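# Wood grain

**Wood grain** is the arrangement, direction and appearance of the fibres in a piece of wood. The word is used loosely. A cabinetmaker may mean the direction in which the fibres run, a timber merchant may mean the pattern on the face of a board, and a finisher may mean the size of the pores. The related terms *figure* and *texture* are sometimes kept separate from grain in technical writing, but in everyday speech the three overlap.
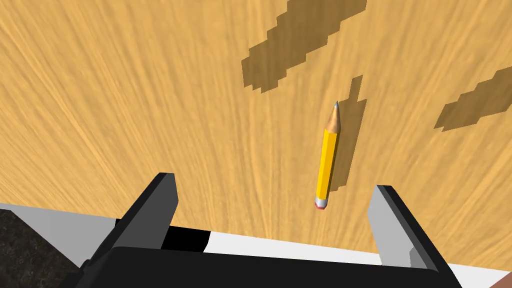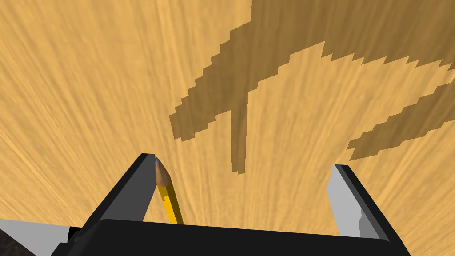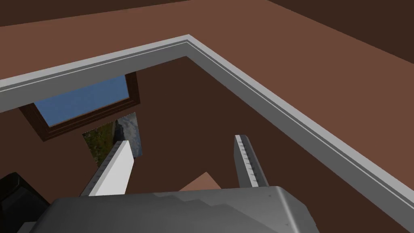
*Computer-rendered views. The first two show a tabletop with streaked grain fanning outward; both also have a yellow pencil.*

## Formation

A tree adds new wood each growing season in a thin layer beneath the bark called the cambium. In temperate climates the wood laid down early in the season tends to have large, thin-walled cells, and the wood laid down later has smaller cells with thicker walls. The contrast between the two produces the growth rings seen on a cut stump and the darker and lighter lines seen along a sawn board.

Trees in the wet tropics may grow more or less continuously, and their rings can be faint or missing. Many eucalypts also have indistinct rings, and their grain is recognised more by pore pattern, colour and gum veins.

Most cells in a trunk are long and narrow and run parallel to its axis. A smaller number, the ray cells, run outward from the centre towards the bark. In species such as oak and silky oak the rays are large enough to show on the surface as pale flecks.

## Direction

Several kinds of grain direction are commonly recognised.

- **Straight grain** runs parallel to the length of the piece. It is the easiest to plane and is generally the strongest.
- **Spiral grain** winds around the trunk. Poles cut from such trees often twist as they dry.
- **Interlocked grain** reverses its spiral every few years, giving a ribbon stripe on quartersawn faces. It is difficult to split.
- **Wavy grain** undulates along the length of the board and produces the "fiddleback" figure prized in maple and Tasmanian blackwood.
- **Irregular grain** occurs near knots, forks and burls.

Working "with the grain" means cutting so that the fibres are severed cleanly and not lifted ahead of the blade. Working "against the grain" tends to tear the surface. The figurative sense of the second phrase, meaning contrary to a person's natural inclination, is several centuries old.

## Effect of sawing

The same log will yield boards of quite different appearance depending on how it is cut.

*Plainsawn* timber, also called backsawn in Australia, is cut so that the growth rings meet the face at a shallow angle. It shows the familiar arched or "cathedral" pattern. It wastes little of the log but is more inclined to cup.

*Quartersawn* timber is cut so that the rings meet the face at or near a right angle. The lines are close and nearly parallel, and the board moves less across its width. *Riftsawn* timber falls between the two, with an angle commonly given as 30 to 60 degrees.

Veneer adds further possibilities. Rotary-cut veneer is peeled from a turning log in a continuous sheet and has a broad, wandering pattern that never occurs in sawn boards. Sliced veneers can be laid side by side as matched leaves -- book-matched, slip-matched or, where wedge-shaped leaves meet at a centre, radially matched. A radial match gives a tabletop a pattern of rays and is sometimes called a sunburst.

## Movement and strength

Wood shrinks and swells as it loses and takes up moisture, and it does so unevenly. Movement along the grain is usually small enough to ignore. Movement across it is much larger, and in most species it is greater in the direction of the rings than in the direction of the rays. Solid tabletops are therefore fixed to their frames with slotted screws, buttons or clips that allow the top to slide.

Strength is likewise tied to direction. A beam whose fibres run out through its side at a steep slope will fail at a lower load than one with straight grain, and visual grading rules for structural timber set limits on this slope.

## Finishing

Open-grained timbers such as ash and oak have pores large enough to be felt with a fingernail. If a glassy surface is wanted the pores are packed with a paste filler before varnishing. Close-grained timbers such as maple and cherry do not need it.

Water-based finishes swell the surface fibres and leave them standing, an effect known as raised grain. The usual remedy is to dampen the surface, let it dry and sand it lightly before the first coat. Stain is absorbed more heavily by end grain, and the ends of a board will come up darker than its face unless they are sealed.

## Imitation

Painted imitation of grain, known as graining or *faux bois*, was widely used in the nineteenth century to make doors of cheap softwood pass for oak or walnut. The painter laid a translucent glaze over a coloured ground and worked it with combs, rags and dry brushes.

Printed grain later took over on laminates and vinyl flooring. The repeat of the pattern is often the easiest way to tell a printed surface from a real one. In computer graphics, grain may be applied from a stored photograph or generated by a mathematical function that distorts a set of nested rings.

## See also

- Burl
- Dendrochronology
- Knot (wood)
- Marquetry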